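Need 7 people for a home laundry study, Furska neighborhood and nearby. Starts in August, runs 12 weeks. Pays $605 total, half at the midpoint and half when you turn in the last log sheet.

**What it is**

Kemix is testing a low-suds detergent for cold water. You wash your own clothes in your own machine, same as always, and write down how they come out. Smell, fading, pilling, any itching. We supply the detergent, you supply the dirty clothes.

**Who we want**

- 18 or over, renting or owning, doesnt matter
- washer at home (no laundromats this round, sorry)
- at least three loads a week
- no fabric softener for the full 12 weeks — this is the one people drop out over
- ok with one home visit, evenings fine

Kids and pets in the house are a plus. Night shift workers too, we had none last time and Rosario wants a few.

**What you do**

Short log after each load, two minutes tops. Pick a few dark knits at the start and wash them every week, those are the ones we check for fading. Dont buy new ones for it, old is better.

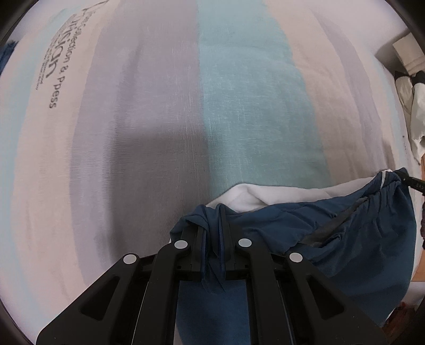
*Navy knit on the bed. Dark colors like this are what we need most.*

**To apply**

Leave a message for Rosario Messina or Yeison Alvarado at the Echeverri Street office, or drop a note at the front desk before 7 p.m. Give your name, type of washer (top or front load), how many poeple in the household, any skin allergies. Past Zarkov study participants can apply again.

Spots go fast — calls back within the week.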